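Leave the Socks Alone

February 17, 2019

In the building where I live now, in Jasley, there is a shared laundry room in the basement, and on the folding table there I have seen every possible opinion about socks. Some people make a ball. Some people fold one cuff over the other. Some people throw everything in the basket, single, and go upstairs with a light heart. For many years I looked down on this last group. Today I want to defend them, at least halfway.

I grew up in a house where socks were balled. You put the two together, you took the open end of one and you pulled it over both, until you had a hard little package like a potato. It was quick and no sock was ever lost. But look at what we do to the cuff when we make this package. The cuff is ribbed so that it can stretch a little and come back. It is made to stretch around a leg for the day, and then to rest. In the ball it does not rest. It stays pulled for a week, or for the whole summer if it is a winter sock.

I noticed this first with thick knitted socks, the kind you buy at a winter market. I bought mine in Ostness, and they were not cheap for me. After one winter in balls, one sock of each pair was wider at the top than the other. I had been careful with the washing – cool water, no dryer – and careless with the drawer. 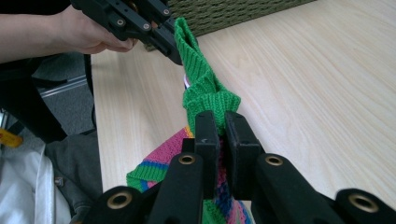 What the ribbing wants

A ribbed cuff is the part I respect most in a sock. When you twist it or fold it in on itself, it gathers in thick folds and it does not complain, so we think nothing is happening. I believe this is where most of the damage is done, in small amounts. Also a sock stored inside out, or half inside out, shows the wrong side and catches on fingernails. One caught loop is enough to make a long thread, and then there is the temptation to pull it or cut it. Please do neither. Push it back to the inner side with a blunt needle.

My method now is plain. I lay the two socks flat, one on the other, heel on heel. I fold them once in the middle and stand them in the drawer. Nothing is pulled over anything. Yes, sometimes a pair comes apart, and I have to search. With striped socks the search is short, and this is my second opinion: people who hate pairing should buy socks with loud stripes and stop buying black ones.

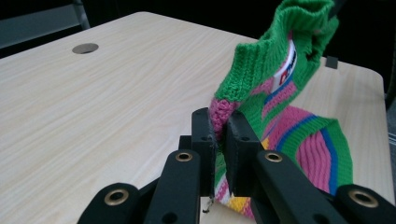 A striped sock with a green ribbed cuff, and a thread that needs a blunt needle.

The case against me

A neighbor told me that my method takes too much room, and she is right. I measured my drawer, and it is 80 centimeters wide. In balls, my winter socks filled less than half of it. Now they fill nearly all, and the summer ones live in a box under the bed. If you have a small drawer and thin cotton socks, make your potatoes, I will not come to inspect. Thin cotton forgives more, and it costs less to replace.

But for the thick ones, the ones somebody spent evenings knitting, I ask for a flat place. If you have no time even for the fold, throw them in single. An untidy drawer is kinder to a cuff than a tight ball, and I say this as a person who still irons pillowcases.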